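Infection control walk-round, Nundura rooms
My checklist, with comments as I went
Done 2020-12-26, rooms closed, just me and a thermos

A few of you asked to see what I tick off when I do the annual walk-round, so I've typed the whole thing up with my scribbles left in. It's the same sheet we used at Drustach before I moved over, with a couple of lines added after Ankit Grewal came through in August and asked me some things I couldn't answer (thanks Ankit, I think!). Borrow it if it's useful. Your own rules come first, obviously, so check them against your state's requirements.

Key: OK = fine, FIX = needs doing before we reopen, WATCH = fine for now but I'll look again.

Front desk and waiting room

1. Hand sanitiser at the door and at the desk. OK. The door one squirts sideways, straight onto your shoes if you're short like me. I've turned the nozzle and it behaves now.

2. Magazines and toys gone. OK. I do miss the magazines. The box of picture books is still in my garage if anyone's kids want them.

3. Medical history forms current for everyone booked in the first fortnight. WATCH. Most are, but a few of our regulars have been ticking "no change" for years and I happen to know one of them had a hip done. Please ask out loud, especially about blood thinners and anything for bone density.

4. Clear path from the front door to both surgeries for a wheelchair or walker. FIX. The new armchair is gorgeous and it's in the way. It can go under the window.

Surgery 1

5. Waterlines flushed, treatment tablets in date. OK. Two minutes at the start of the day and thirty seconds between patients, same as ever. I ran the lot today and stood there like a lemon watching the cup fill.

6. Suction traps and filters changed. OK. Done last thing before we shut. Whoever did it also wiped out the cabinet underneath, and I'd like to buy you a coffee.

7. Chair upholstery, no splits. FIX. There's a split on the left armrest, about as long as my thumbnail. Somebody has put tape over it. Tape can't be cleaned properly, so please don't! I've emailed the Hjaltested people for a replacement pad.

8. Barrier sleeves stocked for light handles, curing light and the three-in-one. OK. Heaps.

9. Sharps container below the fill line and fixed to the wall. OK.

10. Eye protection for patients, including a child size. WATCH. Plenty of adult pairs, one child pair, and it's pretty scratched up. More on order.

Surgery 2

11. Waterlines, suction, sharps, as above. OK, all of it.

12. Handpieces bagged and dated. FIX. A few bags in the second drawer had no date on them, so they've all gone back through for reprocessing. I know it's a pain when we're running behind, but an undated bag might as well be an open one as far as I'm concerned.

13. X-ray exposure switch and warning sign working. OK. Holders all present too, even the blue one that goes walkabout.
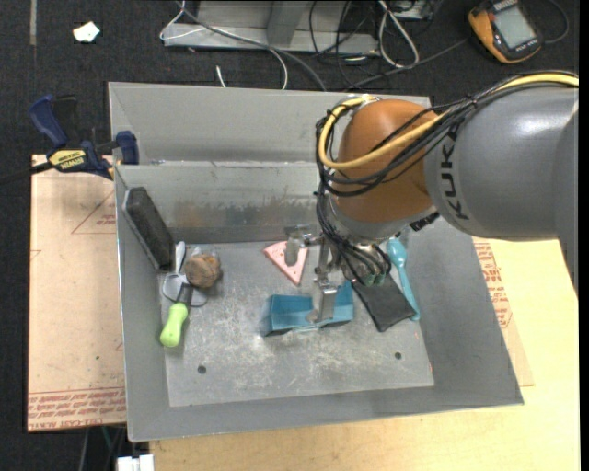

Steri room

14. Dirty to clean flow marked on the bench. OK. The tape arrows are curling at one end, so I'll redo them. New starters follow them without being told, which makes me very happy.

15. Steriliser log complete, with cycle number, load contents and initials. WATCH. We're up to cycle 3252 on the old Vanent and I went back through the book with a cuppa. Cycle 547 is still my favourite, initialled by a person who has clearly never held a pen before. More recently there are a couple of pages where the contents column just says "usual". Usual what? Please write it out.

16. Daily test strips kept with the log. OK.

17. Ultrasonic bath foil test done. OK. Nice even pitting right across. I changed the solution while I was there.

18. Heavy-duty gloves, no holes. FIX. The right-hand one has a hole at the fingertip and I binned the pair. Spares are on the top shelf behind the paper towel.

Emergency gear

19. Oxygen cylinder over 70 per cent, mask and tubing attached. OK.

20. Drug kit in date. WATCH. The adrenaline is good for a while yet but the glucose gel is getting close. Zdenka Obradović has offered to set up a calendar reminder, and I said yes before she'd finished the sentence.

21. Everyone knows where the defib is. OK, I think? It's moved to the hallway cupboard beside the staff toilet. Have a look on your first morning back so it's in your head.

Left to do

The FIX items are mine, apart from the armchair, which I can't lift by myself. If you're in early on the first day, come and find me and we'll shift it together. I'll go over the WATCH ones again once we've had a full week of patients through, and pin the updated sheet inside the steri room door.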